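Teaching a robot arm a kitchen job: tips from a doubter

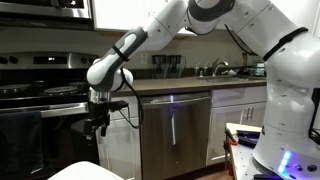
The first thing to settle is whether you should be teaching it that job at all. I've now used two ways of showing an arm a household task, pushing it through the motion by hand and steering it from a controller, and most of the trouble I had was with jobs I should have kept for myself. Wiping a flat counter, fine. Moving a pitcher from one spot to another, fine, if the pitcher is light. Towels are another matter. The one over the oven handle looks like the easiest thing in the kitchen to pick up, and cloth never hangs the same way twice, so a motion you recorded this morning will be grabbing at air by lunch. The sales page for the Zadus starter course says any chore can be taught in an afternoon. I'd like to know whose afternoon.

Clear the path before you start

Walk the whole motion with your own arm first, at the speed you want. Whatever your elbow bumps, the robot's will too, and its elbow is a good deal higher and wider than yours. Check above as well as to the sides. Open cabinet doors are the worst.

Look at the slack in the cables. Bring the wrist to both ends of its travel, slowly, and watch what the loop does. If it can hook a faucet or a drawer pull, tie it back or pick a different route. Songül Duman told me to leave more slack than I thought I needed, and then I caught it on a knob. Leave enough to reach and no more.

Keep the stove off. I don't care what the task is.

Showing it by hand

Use both hands, one near the wrist and one farther up. People push on the gripper because that's the end they care about, and then the elbow swings wherever it likes.

Record the approach and the grab as separate pieces if your software allows it. When the grab goes wrong, and it will, you only redo the short one.

Don't correct yourself in the middle. A wobble you fixed gets recorded as a wobble followed by a fix, and you'll watch the arm repeat both with great seriousness. Stop, go back to the start, do it over.

Your hands shouldn't be anywhere they'd block a camera, if the setup uses one.

Steering it from a controller

This is slower to learn and I was ready to hate it. I still prefer it for anything over a sink or near glass, where I don't want my fingers in there. Start at the lowest speed setting. Stand where you can see between the fingers of the gripper. A screen alone won't give you depth, whatever the Trundidlow manual says about "natural viewing," and I put 3 dents in a plastic cup finding that out.

Swap people. Orhun Taşdemir and I recorded the same cup move and his version came in from the side where mine came straight down. Mixing the two gave us something that did neither. Either agree on one approach beforehand or record plenty of both and label them.

How many times?

More than the box says. I've seen "a handful" promised and I've seen a forum post by someone who logged 2,136 tries at loading a dish rack and still wouldn't leave it alone with a wine glass. For a single plain move with the cup always in the same place, a handful may do. Shift the cup a few inches between tries, or you've only taught it one spot on the counter.

Change the light too. Do a batch at breakfast time and another after dark with the cabinet lights on.

Before you walk away

Run it empty, then with something that bounces, then with the real thing. Keep a hand by the stop button for all of it. Write down what you moved in the room, even the toaster, so you can put it back when the motion stops working in November and you can't think why.

I have one task I trust, which is the counter wipe, and I still do the corners with a rag.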